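Visit notes: Wullanthorpe rootstock nursery, open day, June

The nursery at Wullanthorpe opens its propagation side to growers once a year. I went mainly to look at the pear rootstocks, which are hard to see in the ground anywhere within a day's drive of us, and to ask about lead times. Apples took up most of the printed program, but the pear beds were open all day and the staff were willing to talk.

## Arrival and program

Gates opened at 9:00. Sign-in was at the grading shed, where each visitor stepped through a disinfectant tray and was given overshoes. Boots that had been worn in another orchard that week had to be left at the shed. The program listed 2 guided walks, one in the morning for stool beds and layering, and one after lunch for budding and cold storage. I joined both.

Kamlesh Saxena led the morning walk. He manages the stool beds and has done so since the site changed over from soft fruit.

## Stool beds

The beds run north to south on a sandy loam with a pH of 6.4, according to the board at the row end. Spacing between rows is wide enough for the mounding machine. Mother plants are cut back hard in late winter. The first mounding goes on when shoots reach hand height, and two more follow at intervals through early summer. The mounding material is composted bark over the native soil. Sawdust was used in the past and dropped, as it locked up nitrogen and the liners came off pale.

Three pear stocks are in production:

- **Tikcombe** - a quince type, semi-dwarfing. Roots freely in the mound. Not compatible with every pear variety, so an interstem is used for several.
- **Calvo** - a pear type, close to standard vigor. Slow to root, and most of it is now raised from tissue culture. Tolerates high lime.
- **Uvero** - also a pear type, a little less vigorous than Calvo. Being bulked up, with limited sales.

The Uvero beds were the ones I had come for. There are 3,790 mother plants in the block, planted at an angle and pegged down for layering instead of mounded as stools. Saxena lifted the bark from the base of one plant to show the root initials on the current shoots. They were short and white and sat mostly on the lower side of the stem. He said that an even moisture level in the bark matters more for this stock than depth of cover, and that drip line under the mound had given better results than overhead watering.

I asked about suckering. He rated Uvero as low, Calvo as very low, and Tikcombe as moderate in light ground. Burr knots have not been seen on the two pear types.

From the stool beds it is a fair walk to the budding field. The group spread out by the halfway point.

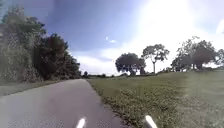
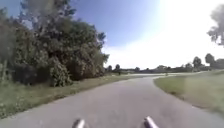 The budding field holds the lined-out stocks from the previous winter. Rows are laid out by rootstock first and scion variety second, so a single variety can appear in three places. Row labels are aluminum, punched, and wired to a stake at each end. A paper plan is kept in the shed as a second record.

## Budding

Ignacio Prieto took the afternoon walk. Chip budding is used throughout, starting in late July and finishing before the end of August. He gave a bench demonstration with pear budwood from cold storage, as nothing in the field was ready. Main points I wrote down:

1. Bud height is set at 17 cm on all pears. Growers who plant deep can ask for higher, at no extra cost, if the order is in before budding starts.
2. The lower cut is made first, at a steep angle, to form the lip that holds the chip.
3. Where stock and chip differ in width, the chip is set to one side so the cambium meets along at least one edge.
4. Ties are clear degradable tape. The bud is covered. Ties left on vigorous stocks are slit by hand if they have not split by the time growth starts.

For varieties that fail on quince, the interstem is added by bench graft in winter, and the final variety is budded onto it the following summer. This adds a year and shows up in the price. Prieto's view was that for lime soils the grower should skip the interstem and take the pear type stock, accepting a larger tree and a later first crop.

Somebody asked about fire blight. Budwood comes from an enclosed mother orchard in which blossom is stripped by hand each spring. Knives are dipped between trees in the mother orchard and between bundles in the field.

## Cold storage and grading

The store is held at 1 °C with high humidity. In June it is nearly empty, which made it easier to see the layout. Liners are bundled in fifties, roots wrapped, and stood upright in bins. Grading is by stem caliper taken above the root collar. Anything with roots on one side only is pulled and lined out for another year. For layered Uvero this is the main cause of rejection - the grading foreman would not give a percentage, but the reject bin labels suggested it is well above that for Tikcombe.

## Ordering

Notes for our own planning:

- Minimum order for bare liners is 300 per stock. Finished trees can be mixed, with a lower minimum per variety.
- Uvero liners are on allocation. Requests are filled in order of deposit.
- Finished trees on Calvo need two full seasons' notice.
- Collection is from the grading shed between December and the middle of March. Pallet delivery is quoted per order.

I put our name down for one minimum lot of Uvero and asked for a quote on the same number of Tikcombe as a comparison block. The plan is to plant both on the lower terrace, same spacing, same two scion varieties, and take trunk girth and yield per tree for the first five crops.

Two questions remain open. I did not get a clear answer on replant tolerance for Uvero, as all of the trial ground so far has been new to fruit. I also need the anchorage notes, which Saxena offered to send. Our terrace gets wind from the west, and if the stock wants a permanent stake the cost of posts has to go into the comparison. The same question should be put to them for Tikcombe.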